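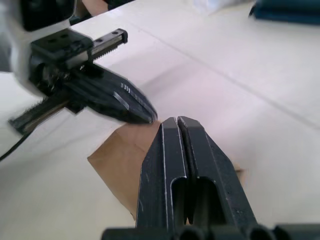 According to Capucine Gilbert, most beginners cut the chamfer too late, when the corner has already been damaged, and they then have to cut it wider than they wanted. Her short manual on hand finishing is often used in the workshop courses at Hullden, and it gives the chamfer a chapter of its own.

Chamfer

A chamfer is a narrow sloping surface made where two faces of an object meet. It takes the place of a sharp corner. Chamfers are found on furniture, door frames, tools, metal parts, stone steps, glass and many things of daily use. The word came into English from French and is related to older words for a broken or cut edge.

Chamfer and bevel

In everyday speech the two words are often mixed. In the stricter use, a chamfer removes only the corner, so that a part of both original faces and a part of the square edge remain. A bevel runs through the full thickness of the piece, as on the cutting side of a chisel. Many catalogs do not follow this difference, and the reader should look at the drawing before ordering.

A rounded edge is called a fillet when it is on the inside of a corner, and a round or a radius when it is on the outside.

Purpose

A sharp corner is weak. It chips in stone, splinters in wood and becomes dented in metal. It can also cut the hand, and paint does not hold well on it. A small chamfer reduces all of these problems at low cost.

A chamfer also helps when one part must enter another. Pegs, bolts and table legs with tenons are commonly chamfered at the end, and the opening that receives them may be chamfered too. The slope leads the part toward the center if it is placed slightly to the side.

The third use is decorative. A flat sloping surface catches the light differently from its neighbors, and this draws a thin line along the edge. Cabinetmakers use the effect to make a thick top look lighter.

Dimensions

The most usual chamfer is cut at half of a right angle, so that it takes the same amount from both faces. On a drawing it is enough to give one length and the angle. When the angle is different, the drawing should show from which face it is measured. Old house beams may carry quite wide chamfers, while on small metal parts the chamfer can be hardly wider than a scratch.

Stopped chamfer

A stopped chamfer ends before it reaches the end of the piece. The place where it ends is called the stop, and it may be plain, curved or carved. Stops are common on the beams of old houses. A survey of farm buildings at Nostent recorded 37 chamfered beams, of which 22 had carved stops – the others were plain or too worn to judge. The survey named four types of stop, and its last pages were completed in May.

Methods

In wood, a chamfer can be made with a block plane, a spokeshave, a chisel or a router. It is good practice to mark both limits with a pencil first. A knife line would remain visible after the work. End grain is planed before the long edges, because the fibers at the corner break easily.

In metal, a file is sufficient for a few pieces. For larger numbers a milling cutter is used, and holes are treated with a countersink.

See also: Bevel; Countersink; Fillet; Molding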